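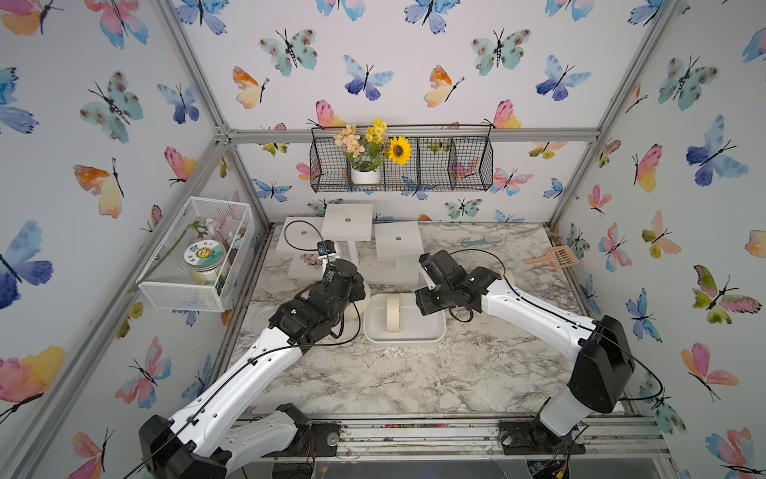
Lining a small display bay: an interview with Grethe Arnardóttir

Grethe Arnardóttir fits out small display bays for Sovemside, a supplier of shop interiors. Her bays are frames of aluminum extrusion, papered on the inside, with a tabletop as the floor. She spoke with Poul Bisgaard in May.

She starts with the rails. "Square the frame first. If the back is out by 2 mm, a printed paper shows it at the upper corners." Her current bay has a back panel 1186 mm wide and 461 mm deep at the sides. The ceiling is papered last.

The paper is a watercolor butterfly print. Arnardóttir prefers scattered patterns for narrow bays. "The butterflies sit at all angles, so there is no line to match. With stripes you lose half a roll." She cuts each sheet 13 mm oversize and trims it in place with a new blade. Paste goes on the panel, and the sheet is smoothed from the center out.

Baskets go up after the paper. A black wire mesh basket with compartments hangs from the rail across the back wall. A white metal one is mounted on the left. "Mesh is light and the pattern still shows through it," she said. She hangs them empty and checks them the next morning before anything goes in.

All the flowers are artificial. The back basket takes a small white pot with peach blossoms, yellow daisy types and one sunflower. "Tall stems at the back, leaves over the front edge. I bend the wire before the pot goes in." The side basket holds a glass jar and a pink rose, its stem angled down across the front.

Asked about cleaning, she was brief. "Dry brush for the petals. Damp cloth for the tabletop. Keep water off the paper."

The marble pattern on the tabletop was chosen by her colleague Ditte Kárason. Arnardóttir had asked for plain gray - she has since ordered the marble for two more bays.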